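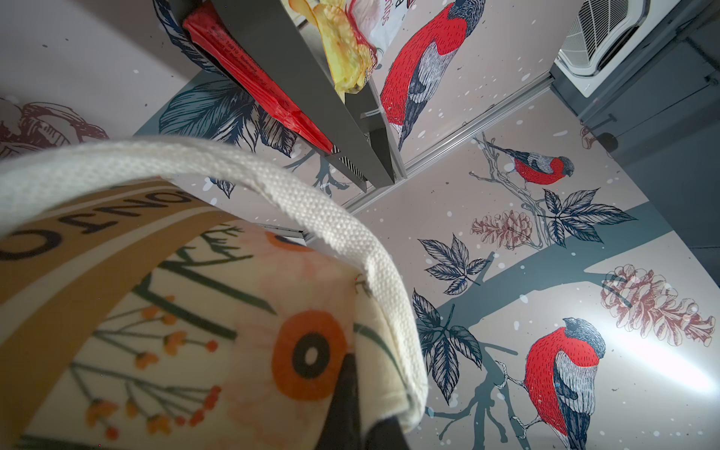

Photo: Masaru Morikawa

Keeping Household Papers in Order When There Is a Soldier in the Family

By Ynyr Powell, Fellbridge Household Pages
1 April 2021

Anyone who has served, or is married to someone who has, ends up with a lot of paper. Discharge forms, medical records, pay statements, award letters, old travel orders. Most of it will never be asked for again, but a few sheets will be, usually by an office that wants them this week.

Start by pulling everything into one spot. Check coat closets, glove compartments, kitchen drawers and the bottom of the duffel. Don't sort as you go. When my father-in-law died we had 939 sheets on the dining table, and it took a weekend to get them down to 164 worth keeping.

Make four piles: service records, medical, money and everything else. Go through service records first. Discharge papers, certificates of service and anything showing dates and places go in a folder of their own. Keep the originals flat and take out staples and paper clips, which rust and leave a mark. 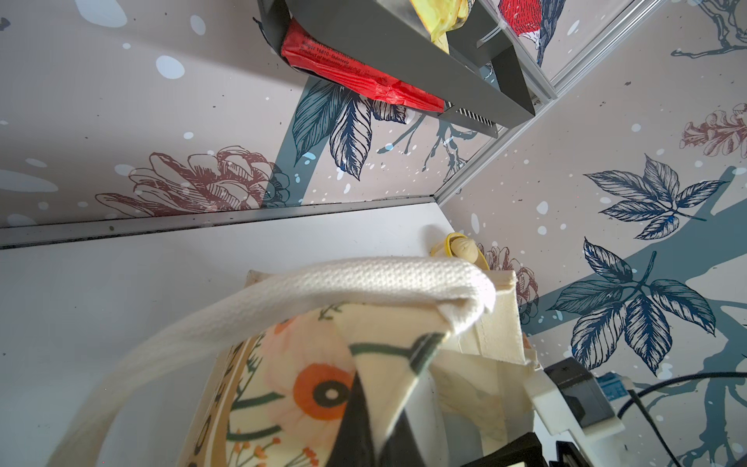 Medical papers should be in date order, newest on top. Write the year in pencil on the back corner if the print is small. Keep hearing tests and anything about an injury, even a minor one. A claim filed twenty years later can rest on a single visit to a clinic.

Old pay statements can mostly go once you have checked them against the yearly totals. Keep the yearly ones. Shred the rest - do not put them in the recycling whole, as older forms often have a full identification number printed across the top.

Where to keep it

A bedroom closet shelf is better than an attic or a basement. Heat makes paper brittle and damp brings mold. Kitchens are poor places too, on account of grease and steam. If the papers have to live near a cooking or work area, use a box with a tight lid and wipe down the surface before you lay anything on it.

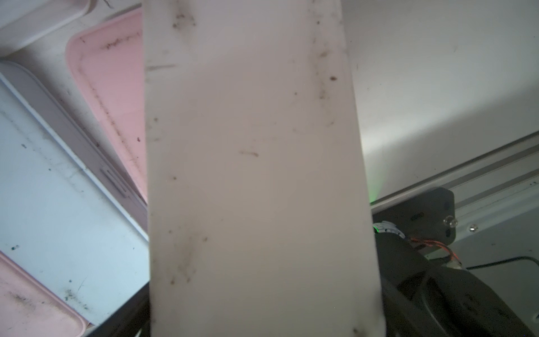 Off-white plastic board with dark spots and smudges.

For marks on plastic, mix a spoonful of baking soda with enough water to make a paste, rub it on with a soft cloth, leave it ten minutes and rinse. Dry the plastic fully before paper goes near it. Stains that have been there for years may only fade.

Uniforms and cloth items

Wash or dry clean before storing. Moths go for wool that has sweat or food on it. Take off metal badges and wrap them separately in plain white tissue. Fold along different lines each September so the creases don't wear through. Avoid dry cleaner's bags for long storage, and don't use rubber bands on anything - they go sticky and then they crack.

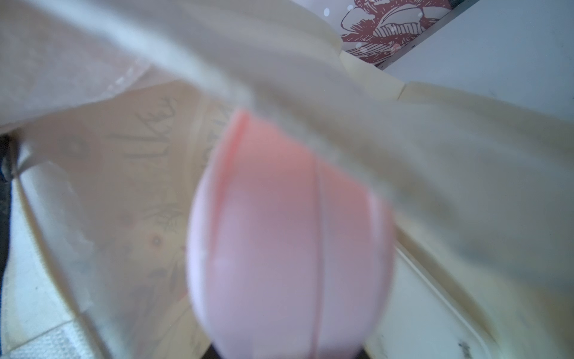
A thin, cream-white sheet over something pink.

Copies

Make two copies of each service record. One goes to a relative in another house, the other in a plain envelope by the front door with the insurance papers. Scans are fine at 200 dots per inch for ordinary print, higher for photographs. Name the files by year first and they will sort themselves.

Tell at least one other person where the originals are. Write the location on a card and put the card in your wallet. If you move, change the card the same day.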